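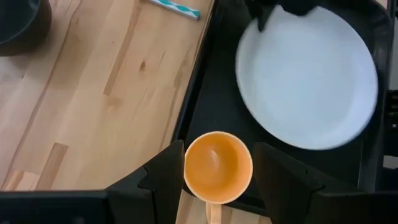

Page last changed: January 27, 2021

Wednesday on the bench, and the subject is still crockery. I said in October that I would write up the tray layouts properly, and of course I never did, so what follows is partly catching up and partly what I think now that I have had the dishes out on the wood again.

The orange mug is my favorite thing in the whole set and also the thing that gives the most trouble. It has a lovely warm color inside, deeper than the rim, and against the black tray you can find it from clear across the room. But the handle needs its own bit of space, and every layout I draw on paper forgets that. I draw a circle, I feel pleased with the circle, and then I put the real mug down and the handle is out over the wood or bumping into the plate. So, a note to myself and to anyone else drawing these: draw the handle! It counts as part of the footprint, and it should point toward the person sitting down.

The mug belongs at the corner of the tray. I tried it in the middle for a while on the Stodier layout and did not like it at all, as you end up reaching over it for everything else and your sleeve goes in the coffee. At the corner you can pick it up without disturbing the plate, and if you are clearing up it can be the first thing to go.

A word on weights, as I had the kitchen scale out anyway. The mug came to 267 grams empty. The plate and bowl together came to 600 on the nose, which pleased me more than it should have. I have written both on the card in the Teklow folder, in pencil, in case the scale is having one of its moods again.

The bowl goes on the plate. I know the Buschmann sheet has them side by side, and I can see why somebody would want that (you can get at the plate without lifting anything), but stacking them leaves you a good stretch of free tray on the right, and that is where bread or a folded napkin wants to go. I also just like how it looks, the black bowl in the middle of the pale plate. It makes a plain lunch seem like somebody took care over it.

Cutlery stays off the tray until last. It slides about if the tray is carried with it on, and I would much sooner have it on the bare wood along the far side, where I can see what I have. The fork with the light blue and white handle is from the Baruvus box, the one marked 51 on the lid, so please put it back in there and not in the general drawer. I spent far too long looking for it this morning — it was under the dish towels.
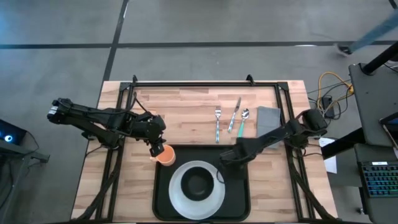

Still to do

Redraw the Stodier layout with the mug at the corner and the handle shown. I will use the big paper this time, as the small sheets are what got me into trouble with circles.

Try the 3 napkin folds on the right side of the tray and see which one leaves room for bread. My money is on the plain rectangle, though the triangle is prettier.

Weigh the bowl by itself. I only have it together with the plate, and I would like a separate number on the card.

Ask whether we can get a second mug in the same orange. If we can't, a yellow one would do nicely.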